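An Open Day With the Glue Stick on the Table

The room at Doltix was already noisy when I got there on a mild morning in May. Sang-wook Bang was near the door, shaking hands with one group while explaining something to another, and he waved me in with his elbow.

"Come in, pick up a gripper, have a go," he said. "We can talk while you work!"

So that is how we did the interview. Bang runs the demonstration side of the Hurach project, which teaches robot arms to handle the small stuff people keep on desks and in drawers. The teaching is done with hand-held grippers. You hold one, you do a chore with it, and its camera records what the fingers do. Later the recordings go into training the arm. Visitors at the open day got to try the first part of that for themselves, and I can tell you it is a lot more fun than it sounds.

My first job was a glue stick. It had to be picked up and put in a clear holder with compartments.

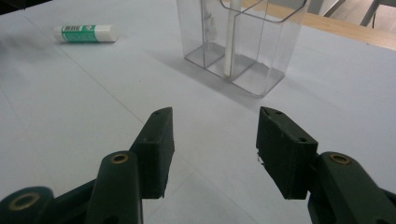 Fingers open over the table, with the glue stick and the clear holder farther back.

"Everyone goes in too fast," Bang told me, after I had gone in too fast. "Your own hand is so good that you never think about it. You feel the thing before you've really looked at it. With these you have to look first, then close."

He has been at this for three years, and before that he fixed packaging machines for a company called Remberg. I asked if he missed it.

"I miss the noise a little. A packaging machine does one thing 200 times and you can hear when it's unhappy. A person doing a chore is different every time, and that's what I like about this. You watch 12 people pick up a glue stick and you get 12 ways of doing it. Some of them I would never have thought of."

Does he want all 12?

"Oh, yes. Please! If I only record myself, the arm learns to be me, and I'm left-handed and impatient."

A girl of maybe nine took the gripper after me and did it beautifully, first try, tongue between her teeth. Bang cheered loud enough to turn heads across the room. Then he asked her how she had decided where to grab, and he listened to the whole answer, which was long and involved her cat.

Part of the open day went on at floor level, with people crouching down to reach. Bang is very keen on floors.

"Things fall. In a home, in a school, in a shop, they fall and somebody has to pick them up," he said. "My mother is not so good at bending now, and she says to me, when is it coming, this robot of yours? I tell her we're working on it. She says work faster." 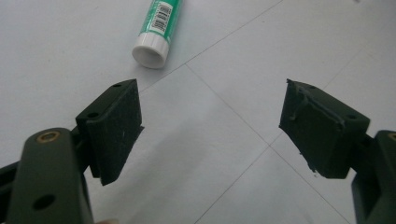
The floor version of the task: a glue stick on its side on the pale tiles.

Down there I found a whole new set of problems. My knees, for one. I also kept losing track of how low the fingers were, and a cylinder lying at an angle wants you to turn your wrist to meet it. Bang got down next to me, quite happily, in what looked like good trousers.

"Turn first. A bit more. Now come down, and don't squeeze like you're angry with it."

I asked what he does with the bad tries. He said the fumbles get marked and kept apart, and that he looks through them himself with a cup of coffee. By the time we talked they had logged 124 tries from visitors, good and bad together, and he was hoping for plenty more after lunch.

The arm itself was set up in the next room, under the care of a colleague named Masilela, and a line had formed to see it. Bang warned me it would be slow.

"People expect the movies. It will think for 10 seconds and then move a little bit, and I will be so proud I can't stand still. You should come and see it anyway."

I did go and see it. It was slow, and I stayed for five rounds, and on the last one the whole line clapped.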